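Katia Mancuso keeps her phone face down on the bench when she talks about the gripper, because otherwise, she says, she will start scrolling through old photos of versions that broke. The shared workshop she rents space in is called Puvent, a former upholstery shop with two long rooms and one good window. She has had a bench there since May.

She isn't an engineer by training. She spent nine years repairing commercial dishwashers and still takes calls for that in the mornings. The hand-held gripper started as a side project with Elisa Benedetti, who has the bench across from hers and does most of the printing.

"I wanted something I could hold and carry to the objects," Mancuso says. "Everybody I knew was building an arm first and then sticking a cheap claw on the end. I wanted to get the claw right and worry about the arm later."

The first version, which they called Monti, had a single moving finger that closed against a fixed one. It worked on boxes. On anything thin it pushed the object sideways before it got a grip. Benedetti drew the second version with two moving fingers on linkages, so both sides come in together and stay parallel to each other.

"The linkage took us most of the summer," Benedetti says. "On paper it's a parallelogram and it's done in an afternoon. Then you print it and there's slop in every joint, and the slop adds up at the fingertip."

They tried plastic pins, then brass tube, then went to screws. Each arm now turns on four of them. Mancuso tightens them by feel, a habit she says comes from door hinges on dishwashers. Too tight and the fingers drag when they open. Too loose and one of them lags behind the other.

The current version is called Esska, and it has cost them 175 dollars in parts so far. That doesn't include the spoiled prints, which Benedetti saves in a bin under her bench. The body is black with ribs across it, and there are triangular cutouts in the outer frame. Benedetti says those went in to save filament and stayed in when they turned out to be handy for looking at the fingers from the side.

The pads were harder than either of them expected. They started with craft foam, which tore. Weatherstripping came next and left gray marks on everything. The rubber they use now is dark blue, sold in sheets, and it is glued on and trimmed with a razor blade. Mancuso replaces it when the edges start to lift.

Testing goes on wherever there is room. They don't have a list of standard objects. They use what is lying around, mostly kitchen things, toys and packaging, set out on a blanket so that nothing sits perfectly flat.

"A hard table is too easy," Mancuso says. "The thing stays where you put it. On cloth it sinks and leans, and you have to come at it from an angle you didn't plan." 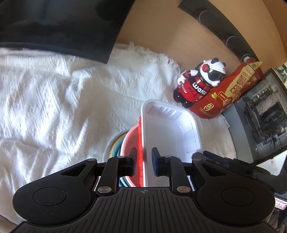

Esska holding a white plastic tray by its wall. The stacked bowls, the panda toy and the red snack bag share the blanket.

Trays are Benedetti's favorite test. The wall is thin, and a small error in how the fingers line up shows right away as a twist. Bowls are a different problem, she says, and a nested stack of them is worse, as the rims sit so close together that the finger has to be thinner than the gap.

Mancuso logs every attempt in a spreadsheet, with a column for the object and a column for what went wrong. When we spoke she was at 2,511 rows. The most common entry in the second column is "slipped."

A small motor supplier, Oltard, has sent them sample gearboxes, and those are still in the packet. For now Mancuso wants to fix the left finger, which wears its pad faster than the right, and she has no explanation for it yet. Benedetti thinks it is the way Mancuso holds the tool.

"She could be right," Mancuso says. "I'll print a new handle and we'll see."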